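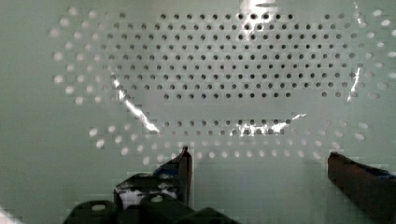
3.2 Tabletop layout

The Loka set places play food and kitchenware on one white surface. Layouts were scored on spacing and grouping, with 57 layouts in total. Perforated ware was coded separately from closed vessels – its outline is harder to judge from above.

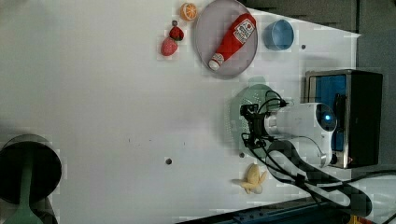 Figure 4. Layout with plate, ketchup bottle, cup and toy fruit.

A bottle laid across a plate was coded as one group. Fruit was coded by nearest neighbor, and the toaster oven was treated as a fixed boundary. 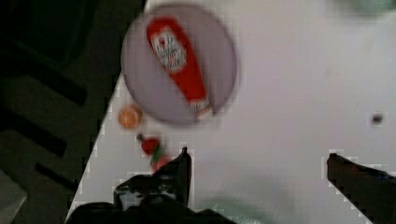
Ocampo objected that a bottle on a plate is storage, so the two should be scored apart. We kept the single code and report both totals in Table 9.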